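Keeping wrapped biscuits in a hinged plastic box with a front latch
Storage and containers - Household help

Posted by Lambrechts, 10/03/2024

I have a pink plastic box with a hinged lid, a white latch on the front wall and a white carrying handle on top. I want to use it for individually wrapped cookies on a shared table. Two points are unclear to me. Does the lid need a separate seal if every item is already in its own packet? And should the lid be left standing up or folded right back while the box is being filled? There is one packet in it at present, with a red label.

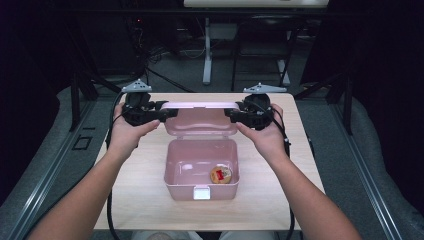
Replies

Trikham
No seal needed. The wrapper is the moisture barrier and the box only keeps the packets together and uncrushed. A latch of this type pulls the lid down at one point, so do not expect it to be airtight at the back corners in any case.

On the lid: fold it fully back if there is room behind the box. An upright lid puts its weight on the hinge pegs whenever it is knocked, and those are the thinnest parts of the moulding. Place the box with a clear space behind it, lay the lid flat, then fill the tub from the far wall towards you.

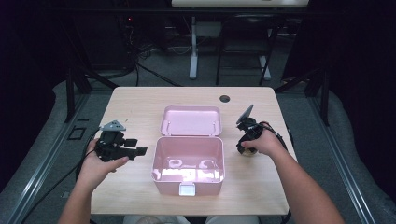
Lid folded back flat, latch hanging at the front rim.

If you put loose biscuits in later, the answer changes. You would then want a gasket or an inner bag.

Wirken
Agree with most of that. I have had a similar one since January and the hinge is fine - the latch went first. Press the lid down at the front with the flat of the hand before closing the latch, so that the tab is not doing the work of pulling the rim together.

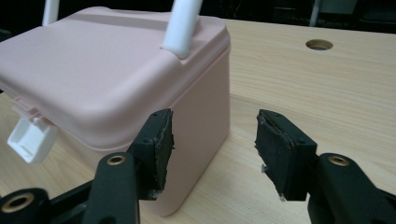
Do not pick it up by the handle until the latch has clicked. With 200 g of packets inside it makes little difference, but mine had 1,000 g in it and the lid opened on the stairs. Wipe out with warm water, no dishwasher.

Podevitz
Mine is blue. Same latch.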